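How do I keep a fabric backdrop from sagging in the middle?

Posted Sep 4, 2021 by skorkano

Hi all! I'm making a welcome banner for our craft fair table in November and I'm so excited about it – black fabric, big cut-out letters, the whole works. I hung a test piece last night and the middle drooped by lunchtime. The fabric is 40 inches tall and the wall is painted, so I can't use nails. Do I need more clips, or a different fabric?

kinden_crafts
More clips, and put them closer together than you think! I space mine every 20 inches along the top and pull the cloth sideways a little before I close each one. Iron it first. Letters go on last, once the cloth is hanging, so you can step back and nudge them until the spacing looks right.
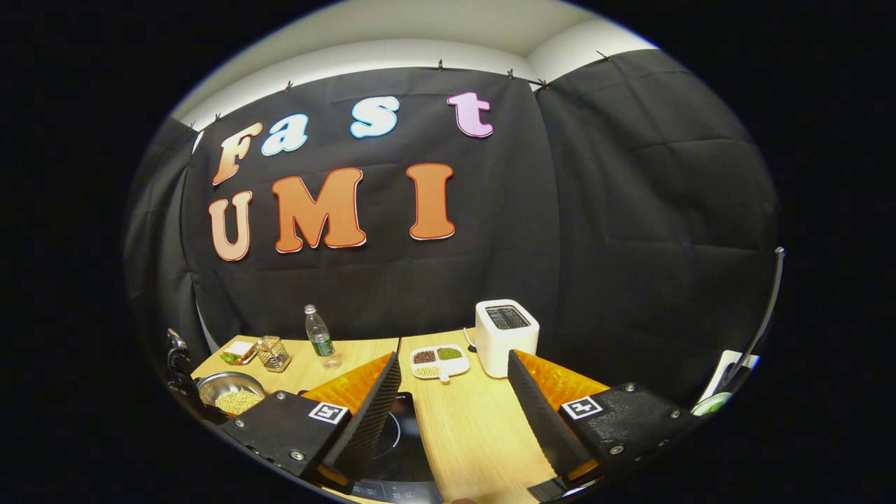

Tresier wrote back that clips alone never worked for her, and that she swears by a dowel through a sewn pocket along the top edge. Takes 2 evenings if you sew as slowly as she does, but the cloth hangs beautifully and you can roll it up for next year!

ODubhghaill
get heavier fabric. mine was a bedsheet and it sagged no matter what

skorkano
Thank you!! Trying the dowel this weekend – I already have one in the garage.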